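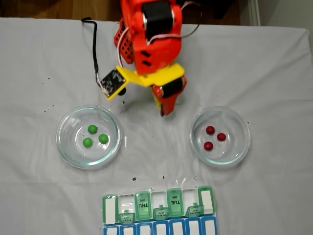 Gil-soo Yoon

Minutes, May project meeting, Thaweesak Branch Library renovation

Called to order at 4. Everyone was there except the electrical sub, who phoned in from another job and stayed on the line for the first half. April minutes approved with one fix: the paint in the children's room is eggshell, and I had written satin. Sorry about that!

Old business

Windows. All 19 replacement windows are on site and stored in the old periodicals room. Drostetti delivered them early, which is a first for this job, and the ones we unwrapped look terrific. The crew will start on the north side and work toward the entrance. The two arched openings over the front door stay as they are, with the original sash repaired and reglazed. We spent a good while on putty color and settled on the darker gray.

Reading room floor. Great news. With the carpet and glue gone, the maple underneath is in far better shape than we feared, and we can save nearly all of it. The bad area by the radiators will be patched with boards pulled from the closet behind the circulation desk. The flooring crew laid a few of them in place to test the match and I had a hard time finding the seam. Sanding waits until the ceiling work is finished. 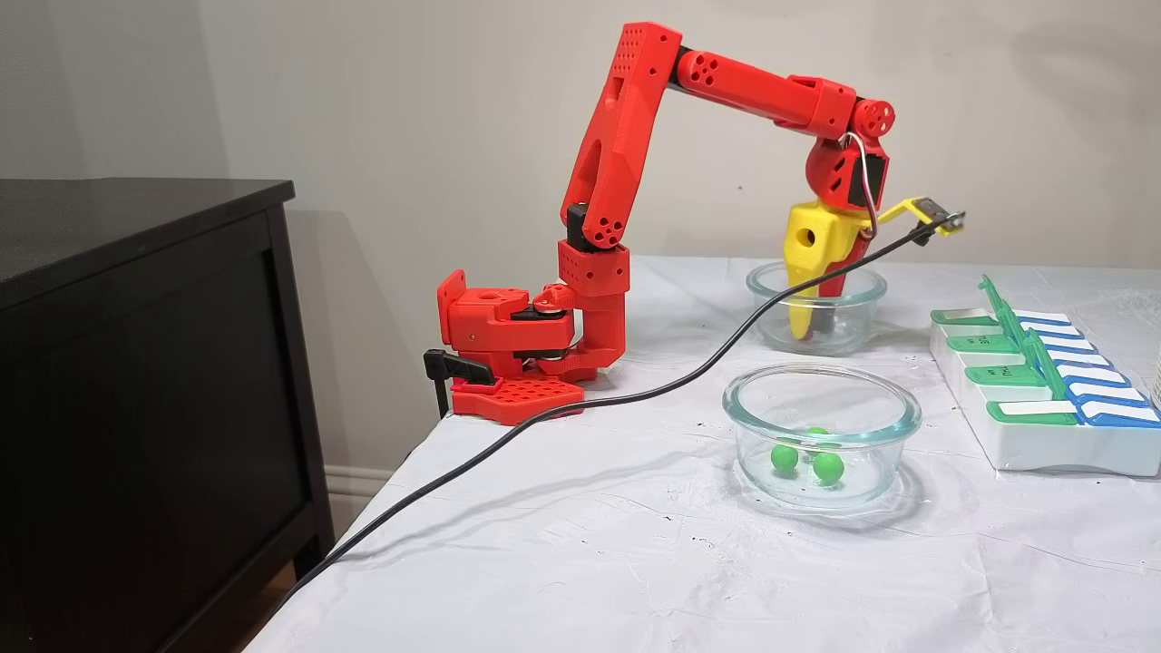
Ceiling. Dropped grid is completely out and the plaster cove is showing for the first time in decades. People were wandering in during lunch just to look up at it. Plaster repair was bid at up to 17 days and the crew thinks they can hold to that. Erunance will send revised drawings for the light fixtures so that nothing gets hung from the cove itself. The new ductwork has to shift over toward the stair wall, and the mechanical sub is fine with it.

Restrooms. Rough plumbing passed inspection. Tile is chosen: white on the walls, green hex on the floor. Grout samples still to come.

New business

Front ramp. The city reviewer wants the landing a little deeper. Erunance had already sketched a version that keeps the big oak, and the whole table liked it better than the first one. It also gives us room for a bench. Motion to go ahead with the revised ramp, seconded, all in favor.

Shelving. Skedumum showed door and end panel samples in oak and in painted maple. Lots of opinions here! We picked oak for the reading room and left the children's room open until the wall color is up. Shelves in the children's room will be lower than the ones we took out, so you'll be able to see clear across to the windows.

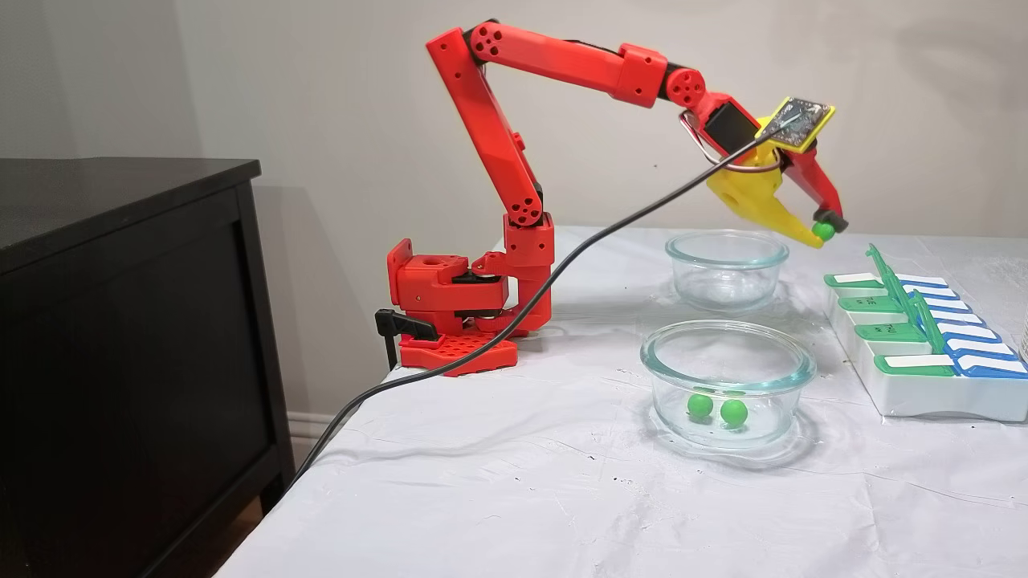
Lead time on the shelving is 6 weeks from signed shop drawings, so please get your comments back to Skedumum quickly. The end panel by the elevator needs a notch for the fire alarm pull, and that is missing from the current set.

Dust and noise. The adult reading group is still meeting downstairs and has been very patient. Plastic sheeting at the stair gets a second layer and a zipper door. Loud work stops at 6 on the evenings they meet.

Action items

Erunance: revised ramp and lighting drawings.
Skedumum: shop drawings with the notch added.
Drostetti: two missing window locks.
Gil-soo: grout samples, putty order, and a letter to the reading group.

Adjourned, followed by a walk through the reading room for anyone who wanted to see the cove up close. Everybody came along. Next meeting in June, same time, in the basement if the plaster crew is still working upstairs.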